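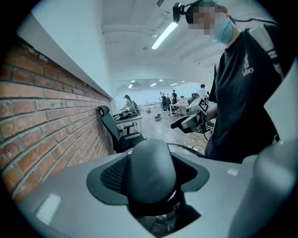

Gray plastic, black mesh and the light from overhead.

My mother calls me every evening at the hour when I am washing the dishes. I put the phone against the window and we talk about bread, the neighbors, my cousin's exam. Last week she stopped me in the middle of a sentence and said, "What is this word you used?" I had said "appointment." In our language there is a very good word for appointment, a word I have known since I was a child, and I had not used it. I had put the English one in its place and I did not hear myself do it.

I have lived here for seven years. When I came, I was afraid that I would never learn English well enough. It did not enter my mind that I should be afraid for the other language. I thought of it as a house with a locked door, where everything stays in its place until I come back. Now I think it is more like a garden. I do not want to be too poetic about it, but some of the plants are not doing well.

The words I lose first are the office words. I never worked in an office at home, so maybe I did not have them so strongly. I do not know how to say "deductible" to my mother, and I am not sure that she would need it. But then come the words from the kitchen. In January I could not remember the name of the small spoon with holes that we use for lifting the cheese. I stood there with the spoon in my hand. I wrote to Ruba Harb, who was at school with me, and she sent me the word with three question marks after it, as if I had asked her the name of my own brother.

After this I started a notebook. I bought it from the pharmacy, the kind with a green cover, and I write in it every word that I had to look for. Beside the word I write who gave it back to me. Nadine Bitar has the most, because she is patient and she answers messages at night. My aunt gave me four words for different kinds of rain, and I think one of them she invented. I wrote it also.

Samira Tannous does not agree with the notebook. She has been here for 20 years, and she says that a word you must write down is already a foreign word. Her sons understand everything she says to them and they answer in English, and she told me that she stopped correcting them when the older one was in third grade. She was tired from work, and it was pleasant to have a dinner without a lesson in it. I thought about this for many days. I have no children, so it is easy for me to have principles.

There is another side, and I should be fair. Some things I can say only in English now. I can complain to the bank in English. I can say no to a person without explaining my whole family situation. When I try to say no in my first language, I hear my grandmother, and the no becomes "maybe, God willing, we will see." My friend Liya Beyene, who speaks three languages and says she is angry in only one of them, told me she pays attention to which language she counts in when she climbs the stairs. I tried it. I begin in mine and by the second floor I am in English. I do not know at which step it changes.

On Sunday evenings I now read aloud, up to 20 minutes, from an old novel that Hiba Khasawneh lent me. The first evening my mouth was slow, like after the dentist. There is a chapter about a wedding with long sentences, and I had to stop for air in the wrong places. My neighbor from downstairs asked me if I was praying. I said I was reading, and she asked what the book was about, and I told her the story in English, which took longer than the chapter.

My mother has her own opinion on all this. She says I speak the same as always, only with more holes, and that she can fill the holes herself. But she has started to say "appointment" to her sister. She says it with the weight on the wrong part, and she is very proud of it. Yesterday she had an appointment with the woman who sells eggs.

If you also keep a list like mine, please write to me and tell me how you arrange it. Mine has no order, and I can never find the spoon.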